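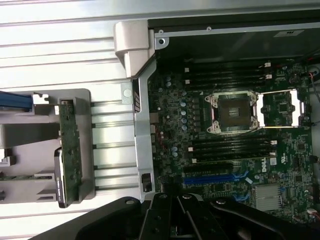
How do we decide which gripper is better for a given job?
Run both on the same task, from the same start pose, with the same controller settings, and compare the results trial by trial. A gripper that does well on blocks can do badly inside a computer case, so the comparison only holds for the task you ran.

Robot Handling Lab, Unit 6: Comparing Grippers in Tight Spaces
Instructor: Maite Soler. Lab lead: Boyang Meng.
Reports due 3 December 2025

1. Background
Taking apart and refitting old workstations is a good test for small grippers. Parts sit close together, many of them are thin, and a CPU socket with its pins exposed leaves no room for a careless touch. With eight memory slots split above and below the socket, as on the Dell board, the fingers have to reach into different areas without bumping the open load plate beside it.

The chassis lies on its side for all trials. Do not stand it up between runs.

2. The two grippers
Natetti: parallel jaw, black angled fingers, rigid tips. Closes evenly and is easy to model. The finger plates are wide, so check clearance near the chipset heatsink before any move along the lower part of the board.
Pellegrini: also parallel jaw, with narrower fingers and soft pads. Fits between slots more easily. The pads bend under side load, and the part can turn in the grasp.

Both mount on the same arm and take the same wrist camera. Redo the hand-eye calibration after every gripper change, even if you think nothing moved. Marisol Orozco lost most of a session in August to a calibration left over from the other gripper.

3. Tasks
Task A. Place a memory module in a slot and press until both latches close.
Task B. Remove the same module. Latches are opened by hand first.
Task C. Move the fingertips to a point above the socket, hold, and back out. No contact allowed.

Each gripper gets 50 trials per task. Alternate grippers in blocks set by the sign-up sheet — do not run all of one and then all of the other.

4. What to record
Trial number, gripper, task, result, and peak force at the wrist. The result is one of: done, dropped, jammed, stopped. If the controller stops the arm, write down the joint angles before clearing the fault. Save the wrist video under the trial number.

A jam counts as a jam even when a second push would have seated the module. Groups disagreed on this last year and their tables could not be put together.

5. Reading the camera view
The fingers cover part of the lower view, so a part can be hidden just when you need to see it. Bright reflections off ribbed metal panels can also upset edge detection. Try a lower exposure before changing the detector.

6. Reading
Course reader, the Prestside chapter on wrist cameras. Riet Vanhove's slides on force limits are in the Unit 5 folder.

Spare pads are in room 207, top drawer.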